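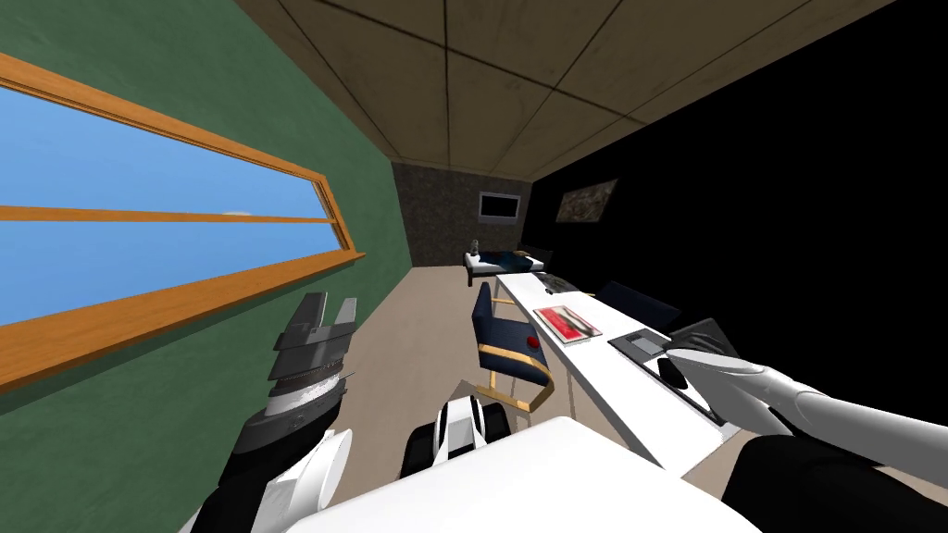

What does Urulport do?
Urulport tests drinking water for private supplies: wells, boreholes and springs that serve houses, farms and small guest houses outside the mains network.

We were set up in Prarkport as a two-bench laboratory and now receive samples from 2778 registered supplies. Bacteriological work, metals and nitrate are done on site. Pesticide screening is sent to Histusach, and their results are added to our report under a separate heading.

Sampling
Bottles are posted to the customer with a cool pack and a printed form. The tap should be run for 5 minutes before filling. Samples for bacteria must reach us within a day of being drawn; anything older is logged as unsuitable and a new bottle is sent without charge. Metals samples are acidified on arrival and can wait longer.
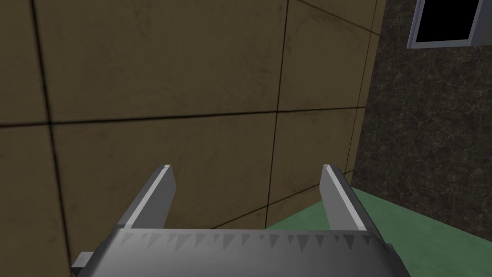
One customer, Myung, wrote that the nitrate figure made little sense to her until she saw it set beside the legal limit, and asked for the same layout on the metals page. Both pages have used it from October onwards.

Reports
Each report gives the result, the limit, the method and the uncertainty of measurement. Results above a limit are telephoned through on the day they are confirmed. Reports are kept for 15 years and copies can be requested with the supply number.

Visits and deliveries
Samples may be handed in at the side door on weekday mornings. The laboratory is closed on 14th August for calibration of the balances and incubators.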